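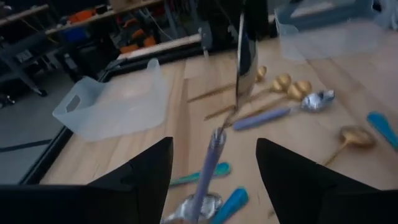
Pekovville Community Lunch Program: Progress Report to the Candden Fund

February
By Kurniawati Pelupessy, Program Manager

This report covers the second period of the grant awarded by the Candden Fund to the Pekovville Community Lunch Program. It describes the work completed since our last submission, the changes we have made to the original plan, and the matters on which we request the Fund's guidance before the next payment is released. Financial statements have been sent separately in the format the Fund requires.

Summary of the period

The program served 3,000 lunches during the period, which meets the target set in the grant agreement. Service is now running at all four sites named in the proposal. The Liem Street site opened later than planned, and the shortfall there was made up by higher attendance at the Pekovville Library Annex and at the two church halls.

Spending remains within the approved total. Food costs were higher than budgeted and transportation costs were lower. We have asked for approval to move funds between these two lines and have continued to operate under the original budget while that request is pending.

Sites and attendance

The Library Annex continues to be the busiest of the four sites. Many guests arrive well before the meal in order to use the reading room, and the library has agreed to keep the connecting door open from 11 a.m. on lunch days. Staff report that this has shortened the line considerably and has made the entry area easier to manage for guests who use walkers or wheelchairs.

Attendance at the church halls was steady through the fall and dropped during the cold weather. The drop was most noticeable among guests who live on the north side of town, where the sidewalks are not cleared consistently. We raised this with the town's public works office and were told that the route from the bus stop to the larger hall will be added to the priority clearing list. At the time of writing, the change had not taken effect.

Liem Street opened after the building's range hood was replaced and the kitchen passed its inspection. The delay was outside our control, but our original schedule did not allow enough time for the work, and we accept that we should have obtained the landlord's repair timetable before committing to an opening date. Attendance has grown each week. Most guests there had not previously used any of the other sites.

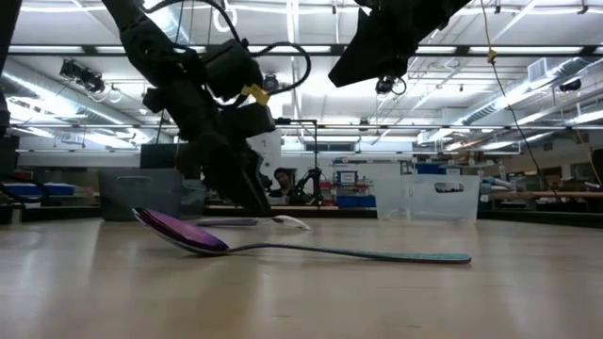
Menu planning remains the responsibility of Zulkifli Simanjuntak, who joined the program as kitchen lead at the start of the period. He has moved the program to a repeating menu of nine main dishes, with soup and bread offered every day. The smaller menu allows us to order staple ingredients in larger quantities and to print the menu in advance. It also gives the kitchen staff time to learn each dish properly – an important point at Liem Street, where the team is new.

Guests were asked for their views on the menu by means of a short paper form. The responses were largely favorable. The lentil stew and the baked chicken were mentioned most often. The fish dish was not popular and has been replaced with a vegetable pie. Several guests asked for less salt, and several asked for more. The kitchen now seasons lightly and places salt on the tables.

Food costs

The increase in food costs was driven mainly by eggs, cooking oil, and fresh vegetables. We sought new quotes and have changed our dry goods supplier to Proder, whose prices were lower for rice, beans, and flour and whose delivery times suit the opening hours of our storeroom. Produce is still bought from the two farms named in the proposal. Both have held their prices through the winter, although the variety available has been limited to root vegetables, cabbage, and squash.

Food waste was recorded at each site for the first time. The records are incomplete for the church halls, where the scale was out of service for part of the period. From the figures we do have, most waste comes from bread and from prepared salad. Bread is now sliced to order, and salad is dressed at the serving counter. We will report full results at the end of the grant.

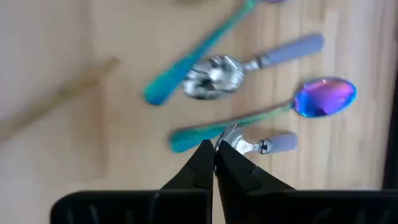
Teal and lavender-handled spoons on a light wooden tabletop.

Transportation

Meals for the church halls are prepared at the Annex kitchen and delivered by van. Rory Jardine, who coordinates deliveries, combined the morning routes so that a single trip now covers both halls. This is the main source of the savings in the transportation line. The later departure has meant that the second hall receives its delivery close to serving time. Temperatures on arrival have remained within the required range on every check, but there is little room for delay when the river road is closed.

We considered opening a small kitchen at the second hall and decided against it. The electrical service in the building would need to be upgraded, and the lease does not run long enough to justify the cost.

Staffing and training

All kitchen employees now hold a current food handler's card. Ashton Tautahi led the allergen training, which was repeated at Liem Street after the opening. Allergen cards are posted at the start of each serving line and are checked against the supplier's labels whenever a product is changed.

One part-time position, the afternoon dishwashing shift at the Annex, has been vacant for most of the period. The hours are short and the shift ends between buses. We have readvertised the position with a later start, and site staff are sharing the work until it is filled. Overtime resulting from this arrangement has been charged to our general funds and not to the grant.

Matters for the Fund's attention

We request a decision on the budget transfer described above. If the transfer is not approved, we will need to reduce the number of serving days at one site during the final period. We would prefer to discuss the choice of site with the Fund before making any announcement.

We also request permission to change the date of the site visit. The visit as scheduled falls during the Annex floor repairs, when lunches will be served in the reading room from a reduced menu. Dimas Nair in our office will contact the Fund with alternative dates.

Plans for the next period

Work will center on keeping attendance steady at Liem Street, completing the food waste records, and preparing the summer schedule. We also expect to sign a new agreement with the library covering use of the Annex kitchen. The draft is with the library's board. The remaining point concerns responsibility for servicing the walk-in cooler, and we expect to settle it before the current agreement ends.

Recent reports
Liem Street Kitchen: Notice of Opening
Community Lunch Program: First Period Report
Annex Floor Repairs: Temporary Serving Arrangements
Winter Sidewalk Clearing and Access to Meal Sites

Comments

M. in Pekovville
Thank you for posting this where people can read it. Will the printed menu be available at the bus station again? The rack has been empty for a while.

Northsider
The sidewalk from the bus stop to the large hall is still not cleared. My mother has missed lunch twice because of it. Please keep after the town.

Dimas Nair
Thank you both. Menus will be restocked at the station this week, and I have passed the note about the sidewalk to public works.

Annex regular
I liked the fish.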